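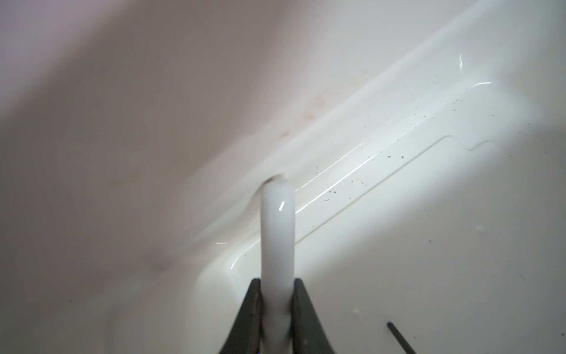 White rod, white sink: the rim at close quarters, grit and all.

Tips from the robot sink trials

We spent January at Stenance teaching a gripper to clean a bathroom sink, which it now does almost as well as a bored teenager. Out of 300 passes, a few lessons carry over to human hands.

Dry first, wet second. Specks along the rim came up far better with a dry wipe before any water. Wet them straight away and you've made paste. The robot made a great deal of paste.

Follow the ridge. Short strokes along the line of the rim beat scrubbing across it. Going crossways, the arm mostly moved dirt from one side of the lip to the other, with tremendous precision.

Go easy on the pressure. Kjell Hägglund had the grip set to 48 for the first 100 passes, and the rod kept skating off the curve. At half that it stayed put. Elbow grease is overrated.

Leave orangey stains till last. They want lemon juice and time. No stroke pattern we tried shifted them, and Borghild Bakke tried plenty.

Check from 2 angles. White on white under a bright lamp fooled our software constantly. Crouch, look along the rim, and you'll spot what you missed.

Taps are next. Merike Grīnberga is already hiding the good ones.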